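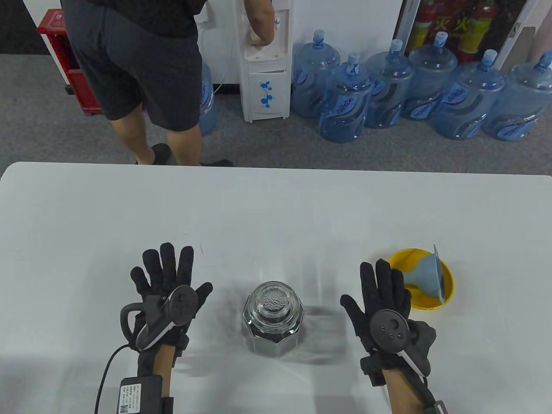
Ticket: shared kitchen booking calendar shows wrong times
Site: Brurnstead, first floor
Opened by: Lucyna Kaczmarczyk
Assigned to: Mitiku Negussie
Priority: normal
Status: closed

Opened 2024-06-28

Lucyna Kaczmarczyk
Bookings made on the tablet by the kitchen door show up one hour late in the web calendar. I booked 12 to 1 on the tablet and the web page says 1 to 2. Edmund then booked 12 on the web page, which let him, so we both turned up. Bookings made on the web page look right on the web page but an hour early on the tablet. Other rooms are fine as far as I know.

Mitiku Negussie
Thanks. Can you tell me what time the tablet shows in its top corner, and whether it matches your phone?

Lucyna Kaczmarczyk
It matches my phone.

Mitiku Negussie
Then the clock is right but the zone may not be. Please open Settings, then Date and time, and send me what it says under Time zone. Don't change anything yet.

Edmund Pietrzak
Lucyna is out, so I looked. Automatic time is off. Time zone is GMT+0 with no place name. Somebody has set the hour by hand.

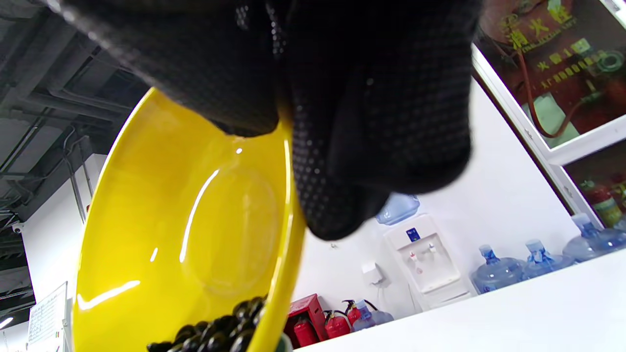
Mitiku Negussie
That explains it. The tablet was reset in November and left on plain GMT, which doesn't move in summer. When the clocks went forward the display was put right by hand, so it looks correct on the wall but every booking is sent an hour out.

Steps for Edmund:
1. Close the Tusovier app fully.
2. Turn on automatic time.
3. Set the zone to London.
4. Open the app, pull down to refresh and make a test booking.

Edmund Pietrzak
Steps 1 to 3 done. Test booking for 4 still shows as 5 on the web page. The tablet clock is right.

Mitiku Negussie
The app keeps its own copy of the zone from when it was first signed in. Please sign out, clear the app's stored data and sign in again with the kitchen account. I have sent the password to Lucyna.

Lucyna Kaczmarczyk
Done. New test booking is at 4 in both places. The old bookings are still wrong though – 19 of them, including the Moltard lunch.

Mitiku Negussie
Old ones won't correct themselves. I have moved all 19 back to the times people asked for and deleted both test bookings. Two now overlap, so Daiane Caldeira has emailed the people concerned.

Daiane Caldeira
Both sorted. Moltard keep their slot and the other group has moved to 3.

Mitiku Negussie
Checked again this morning and the tablet and web page agree. I have added the time zone to the reset checklist. Closing.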